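Treretti open day, quick notes

Got to the Fallside site at ten, bus 357, already a line at the gate.
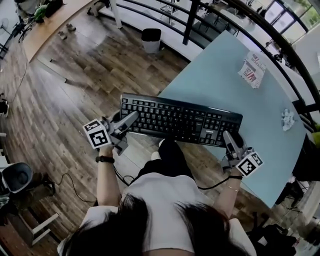 Go to the dye house first, one reader wrote under my August post, the line for it only gets longer after lunch. Good tip, took it. Two big vats, very loud, smell like wet dog and vinegar. They run about 3,000 yards of wool a week, mostly for Hadanar coats. Couldn't hear half of what the guide said.

Weaving shed next. Warmer. Old looms at the back, new ones by teh door, free earplugs in a bucket. Then the remnant shop, cash only, bought 3 ends of green tweed and a bag of yarn I don't need.

Skipped the film. Soup at the canteen was fine, bit salty. Parking full by noon so take the bus if you go. Next open day is in August, sign up at the gate office.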